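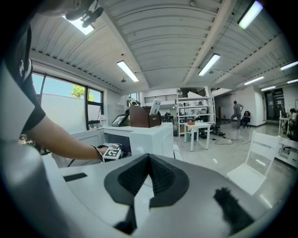 Where do small things end up in a shared workroom?

They end up on the nearest flat surface between hip and chest height, and they stay there until somebody needs the surface for something else.

4.2 Counters, shelves and the small table

The answer above will surprise few people who have shared a room with other people. It did surprise the floor plans. In the drawings supplied to us for the Brelwood unit, every surface has a job: the counter is for "current work", the shelving for "storage", and the floor, by implication, for feet. We spent one February comparing these labels with what was on the surfaces, and found the labels optimistic.

Figure 4 gives the window side of the main room. The counter runs beneath a large black-framed window and is, on paper, a place for work in progress. At the time of the figure it carried, among other things, a small clear plastic bottle, a tablet on a stand and a brown wooden organiser with a card or sheet of paper standing up in it. The organiser has a small label. Labels of this kind were common in the rooms we surveyed, and we came to read them as statements of hope. A labelled box attracts its proper contents for a while and then, being a box, attracts everything else.

We logged 228 movable items in the Brelwood room and recorded 1330 changes of position over the survey period. An item was counted as movable if one person could lift it without first asking for help, a rule that caused one argument over a cabinet and is otherwise sound. Changes of less than a hand's width were ignored. So were changes made by us, although we admit to having shifted a mug.

The pattern was lopsided. Most of the movement took place on the counter and on the small tables, while the tall shelving hardly changed at all. Shelving of the sort seen in the middle distance of Figure 4, tall, white and metal, behaves much like a wall once it has been filled. Boxes go in and the room's knowledge of them slowly fades. When we asked regular users to name the contents of a given box, they tended to answer with the name of the person who had put it there. The top of the unit, which holds a white box in the figure, deserves a category of its own. Things placed above head height were moved less often than anything else in the survey, the fire extinguisher included.

The small square table in front of the shelving is the more interesting piece. Tables of this size do not appear in the original plan for Brelwood, nor in that for the Chaiyaporn unit, yet both rooms had acquired them. They arrive as a temporary measure. In Figure 4 the table holds a small orange box and little else that would justify a table, which is in keeping with our logs: a small table is kept clear enough to be useful and is defended more fiercely than any counter. Users who were happy to leave tools all along the window would apologise for putting a cup down on it.

The floor was not expected to be a storage surface and we had no column for it on the first version of the form. The second version had one. Black cables and power strips trail across the grey floor close to the table in Figure 4, and similar runs were found in all the rooms with free-standing furniture. The cause is dull enough. Sockets are fixed to walls, tables drift towards the middle, and the distance between the two is made up in cable. The glossy finish at Brelwood is easy to sweep, provided one sweeps round things.

We also looked at whether daylight had any effect. Counters under windows collected more items than counters against blank walls in both units, even where the overhead lighting was generous - and at Brelwood, with fluorescent fittings spread across a corrugated white ceiling, it could fairly be called generous. Users said they preferred to work facing out. They also said they found the window a good place to put things down while looking at a tree. We have treated these as two separate findings.

Two attempts were made to change matters during the survey. At Chaiyaporn the users introduced a set of Druno stacking trays, which were full by lunchtime and remained so. At Brelwood a notice asked everyone to clear the counter by 30 minutes before closing. Compliance was good near the notice. The items concerned were found the next morning on top of the nearest cabinet, neatly arranged, and we recorded them as moved.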